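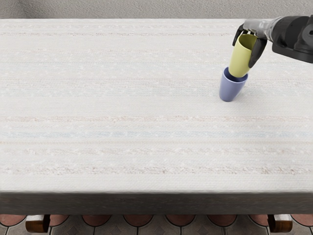
Session 4: practising the cup job before you build it

Right, so by now you should have your arm bolted to something heavy and the wrist turning without grinding. If it still grinds, go back to the November handout and check the spacer, then catch up with us. Tonight is all simulation. I want every one of you to have stacked two cups on screen before we let a real motor loose near the good shelf at Clumel!

Open the table file in Ronama (the one with the striped cloth) and leave the cloth texture on. I know it slows older laptops down, but I like a surface with some pattern to it when I'm judging how high the fingers are.

The gap between the cups is where most of you will come unstuck. One finger has to go down into it without shoving either cup, so work on the approach first and forget about closing the grip for now.
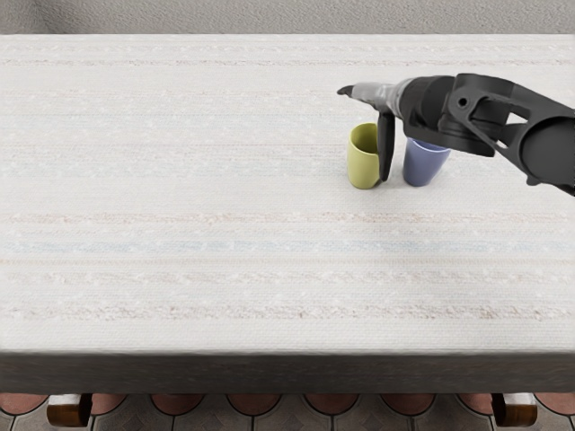
Notes by Lapiņa, workshop evenings, Sun 23 December

With the finger hanging in the gap like that, I'd stop and save the pose. Call it something sensible – "gap_low" will do – and then step down in 5 mm moves until you're happy. Going straight to the final height is tempting and I've done it myself, and I spent the rest of that evening picking cups up off a pretend floor.

Things to write in your log as you go:

wrist angle at the saved pose
finger height above the cloth
which cup you're lifting (yellow-green goes into blue, please, so we can compare)
number of tries out of 79, if you're running the overnight batch

My own batch is still going, so no results from me yet.

A tilted cup isn't the end of the world. Look at whether it's leaning before you close the fingers or only after, and write that down too.
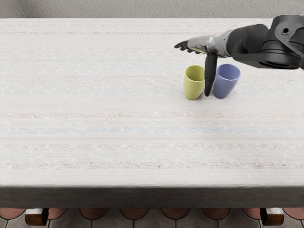
Arham wrote back on the list that the step size ought to shrink near the cloth, and asked whether we could have 5 mm moves only for the first part and 1 mm after that. Yes, good idea, do it that way if your script lets you. Mine doesn't yet, and I'll bring the changed version next time.

Bring your logs and a spare USB lead.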